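Home | Projects | Year Groups | Contact

February - by Sunee Sitthichai

Our project looked at how people in Plerkside remember the old Saturday market, which moved to Nelport before any of us were born. We thought it would be a quick job, and then everybody we spoke to wanted to put the kettle on and start from the beginning, which was lovely but did rather fill up our notebooks!

We handed out 223 question sheets and got nearly all of them back. Most people wrote about the food first, then the noise, and a good many drew us little maps of where the stalls used to stand - no two maps quite agreed.
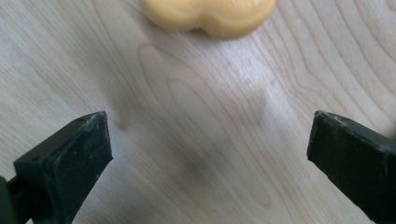 Manaia Ashby told us we had put the fish stall on the wrong side of the square, and that it always stood by the chapel steps, whatever the maps said. We went back through the sheets and found 6 that agreed with her, so we have moved it on our plan, in pencil for now.

Panya typed up the longer memories and I did the plan.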